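Filed under: Meetings & Minutes > Cooking Cell

Minutes of the Cooking Cell Upkeep Meeting, Sarnport workshop, 23 Apr 2019

Chair: Saadet Kurtuluş
Minutes: Bülent Toprak
Also on the line: two colleagues from the Brevham office, who joined during item 2 and were very patient with our speakerphone

1. Last meeting's notes
Saadet welcomed everybody and thanked those who had stayed on the evening before to put the shelves back in order. The notes from last time were accepted with one correction: the spare grip pads were ordered from Taşdemir, and the earlier notes had them coming from Skisurico. Bülent apologized for the mix-up and has fixed the file copy.

2. Table and tape
There was a good long talk about the table, longer than planned, but a useful one. The black tape outline stays where it is for the rest of the season. Brevham asked whether it could be moved in a little so their layout would match ours, and Saadet explained kindly but firmly that everything recorded up to now depends on it. We stand at 681 good recordings and would all like to keep them comparable. Brevham will re-tape their own table to our measurements, and Bülent will send them the drawing. Anybody who finds a lifted corner of tape should replace that whole side and write it in the book.

3. Hand-held grippers
The left gripper was slow to close at the start of the month. Bülent took it apart, cleaned the slide, put in a new spring and closed it 100 times on the bench without a sticky one. He would like to do the same for the right gripper before it starts to complain, and everyone was happy with that. It will be out for one afternoon.

We then went over the marker cubes. Wipe them with a dry cloth only, please, as the cleaning spray has been dulling the print. If a cube has been bumped or turned, stop and run the alignment check before carrying on. Brevham wondered how often we do the check in any case. The answer is at the start of each session and again after lunch.

4. Pan and cooktop
The rolled omelette pan is still the favorite for the handle work, and Saadet said some very nice things about how the grasping has come along. The agreed starting point is jaws closed near the base of the handle, with the other gripper open. We had been drifting toward the far end of the handle, where the pan tips too easily. The cooktop glass is to be wiped down after each session, and it stays off for all handle practice.

5. Cables
Somebody caught a foot in the cables again. No harm done, but Saadet asked for 8 more floor clips, and Bülent will fit them along the right-hand side this week.

6. Money
Parts and repairs for the cell come to 1,183 so far this year, a bit under what we had set aside. The pads are already in that sum.

7. Any other business
Brevham would love to visit in June and see the setup in person. Warmly agreed, dates to follow by email.

To do
Bülent: drawing to Brevham; right gripper service; floor clips
Saadet: June dates; tell the afternoon group about the dry cloth rule
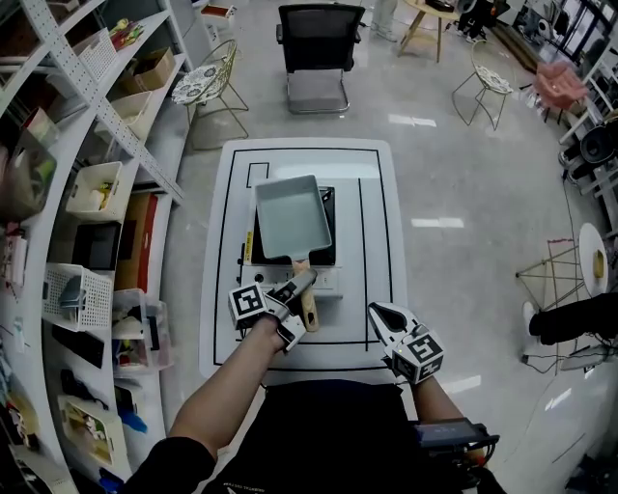
Left gripper closed on the pan handle, right gripper open (items 3 and 4).

Questions about these minutes? Write to the Sarnport workshop office | © 2019 | Back to top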